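FOR IMMEDIATE RELEASE
1 Jul 2024

Kokero puts its cat-and-books prints on sale, without the usual promises

PELLGATE - Kokero, the small print publisher, today opened sales of Wavlow, a set of 10 glossy pictures of books and the cats that sit on them. The company makes no claim that the pictures will calm a room, inspire a child to read or change anyone's life. They are pictures. Some have cats in them.

The wall art trade has spent years telling buyers that a print can improve their sleep and focus. Kokero looked for good evidence of this before writing its own packaging and found very little, so the packaging gives the size, the paper and the price. 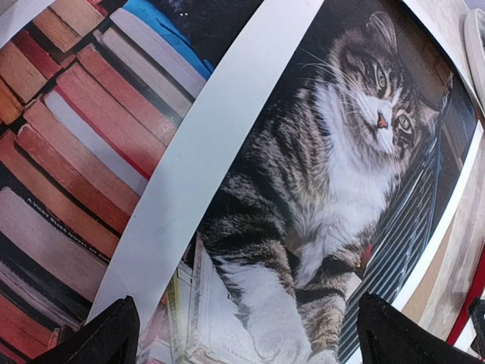

Buyers can choose stacked books alone or books with a cat on top. Kokero expected the plain book pictures to sell poorly, and a trial run at the Jatoi shop in Pellgate bore that out. Of 2412 prints sold there, 1603 had a cat. The company had hoped for a closer result - the book stacks took longer to arrange - but it is not going to argue with the till.

Kokero is also wary of the word "limited," which in this business often means limited until the next printing. Wavlow is not limited. If a picture sells out, more will be printed. Buyers looking for an investment should look elsewhere.

The prints are glossy, and glossy paper shows fingerprints and throws back light. Customers with a sunny wall may want to hang them on a different one. Frames are not included, and the company does not recommend any particular brand.

Wavlow is available now from the Jatoi shop and by mail. The shop has 745 prints in stock. A second set is planned for November, though Kokero has missed a November date before and suggests that stores wait for written notice before clearing shelf space.

Press contact: Kokero press desk, Pellgate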